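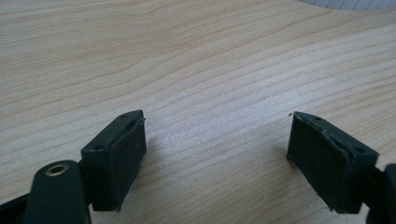

How often should you wipe down a pale wood table?
Once a day with a cloth that's been wrung out hard, then straight after with a dry one. More than that isn't needed unless there's been food on it.

Search tips Enter keyword Go

Been asked this a lot so putting it all in one place. Light wood tabletops. Kitchen, workshop, sewing room, same rules.

First thing, know the finish. Drop of water in a spot no one looks at. Sits up in a bead, you've got a sealed top. Soaks in and goes dark, it's oiled or bare, go easy. Do this before you buy anything.

Daily wipe. Warm water, tiny bit of dish soap. Go WITH the grain, even where it wanders off at an angle. Across the grain leaves streaks, and pale wood shows them the minute the sun comes in. No dripping cloths. No scrubby side of the sponge, ever.
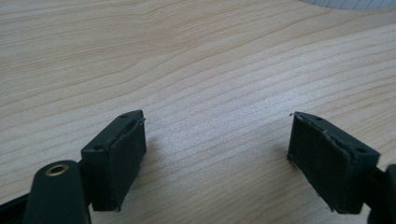 Reading time: 3 min

Grain and glare. A bright patch in the middle of the table hides a lot. Get your head down low and look along the top from the end, then from the side. Crumbs, glue dots, dull rings, all show up that way. I do it with the lamp off and just the window.

Water rings. White ring = damp in the finish. Leave it overnight first, plenty go away on their own. Still there, dry cotton cloth over it and a warm iron, no steam, few seconds at a time. Lift and look. Dark ring is a diffrent problem, that's in the wood, needs sanding.

Sanding, only if it's solid wood. 150 grit to start then 200 or near it, whatever the shop has. Long strokes, full length of the table. If you only do the one spot you get a dip and a pale patch. Don't ask how I know. Vacuum, then a barely damp rag, then let it dry right out.

Oil. Thin coat, rag not brush. Wait fifteen minutes, wipe off everything that's still sitting on top. Sticky table means you left too much on. Second coat next day. Lay the oily rags out flat outside to dry, never balled up in the trash, they can catch fire by themselves. 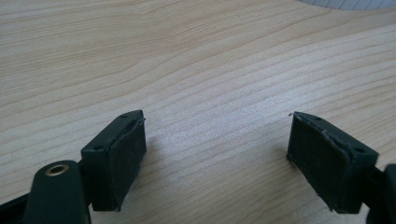

Wavy grain on a light top, daylight across the middle.

Dust and grit. Grit is what scratches, so brush it off before the wet cloth goes anywhere near. Soft brush, old paintbrush is fine. Same goes for anything you set down on the wood. Check underneath for crud, slide nothing, lift it.

Felt pads on lamps and bowls. They pick up grit too so change them, I do mine every April. Cork is OK. Rubber feet can mark some finishes if they sit for months.

Shanthi Wanigasekara wrote in to say she uses cold black tea on hers to warm up the color. Havent tried it. Test underneath first, tea can stain bare wood for good.

More on crayon and candle wax next time, out of room.

Recent tips
Drawers that stick in wet weather
Getting labels off jars
Where to keep the good scissors
Dinesh Sheikh's way of stacking baking sheets
Squeaky chair, quick fix

Copyright Flovside Home Tips | Contact | Back to top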